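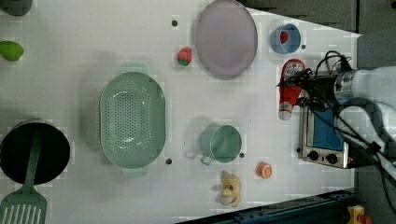

Sorting out the play kitchen, start to finish

Takes me 30 minutes if I don't stop to answer the phone. Do it on a table, not the floor. Floor is how you lose pieces.

What you need

A clear table. White or light colored is best, small stuff shows up.
Two bins, one deep, one shallow.
A dish pan, warm water, dish soap.
Old toothbrush.
Two towels.
Masking tape and a marker.

Step 1. Dump and spread

Everything out. Colander, plate, bowl, mug, the toaster oven, ketchup bottle, all the food. Don't stack. If a thing is sitting inside another thing, take it out before you wash, you will forget it's in there. Bowls are the worst for this.

Lay bottles and mugs on their side if they want to tip. Fine for now.

Step 2. Pull what doesn't belong

Every play kitchen grows strays. Little animals, puzzle pieces, a sock. Put them at one end of the table and leave them alone until step 7. Don't walk each one back to its room, that's the whole afternoon gone.

Real kitchen stuff gets pulled too. If you let the kids use a real pot or a real colander (we do), decide now whether it stays in play or goes back in the cupboard. No in between.

Step 3. Three groups

Dishes and cookware: plate, bowl, mug, colander, pot.
Food: strawberry, orange slice, anything else they pretend to eat.
Do not soak: toy ovens, anything with a battery door, anything with a sticker or paper label you want to keep.

Check the undersides for battery doors. I drowned a Branar blender once because the door was under the base. Never worked again.

Step 4. Wash the dishes

Warm soapy water, a few minutes, quick wipe. Colander takes longest. Run the toothbrush over the holes from the inside, then flip it and do the outside. Rinse with the water going backwards thru the holes and most of the gunk comes out on its own.

Handles: scrub where they meet the body. Sticky fingers, always.

Step 5. Wash the food

Solid pieces can go in the same water. Hollow ones, no. They fill up and then you get black spots inside. Squeeze it over the sink and if water comes out, squeeze till it's empty and stand it hole down on the towel overnight. If black stuff comes out, trash.

Leafy tops hold dirt in the creases. Toothbrush again.

Cut fruit with segments, same deal, go along the lines.

Step 6. Wipe the no-soak pile

Damp cloth, wrung out hard. For a toy oven do the window first, then the front panel, then around the knobs. Turn each knob a little as you go so you get the ring of crud behind it. Dry right away with the second towel.

Bottles with labels: wipe the bottle, go around the label. Cap gets the toothbrush if there's a ridge on it.

Step 7. Decide

Cracked, chewed through, sharp edge: out.
Missing its other half: give it a week in a bag, then out.
Strays: one trip around the house with the whole lot. NOW you can walk them back.

We started with 78 pieces and I got it down by 20 without anybody noticing. Ymmv.

Step 8. Put away

Deep bin: colander goes in first, open side up, and works as a bowl for the smaller dishes. Mug inside the pot. Plate slides down the side standing up.

Shallow bin: food only, one layer. If it doesn't fit in one layer there is too much food.

Oven and other big things go on top of the shelf, never in a bin. They get buried and then everything gets dumped out to find them.

Tape on the front, DISHES and FOOD. Draw a picture if they can't read yet. I use the Calo bins with the flat lids becuase they stack, the Balaskas ones are cheaper but the lids pop off.

How often

Every couple months. After anybody has had a stomach bug, same day.

Drying: leave lids off overnight. Lids on with damp toys smells terrible by morning.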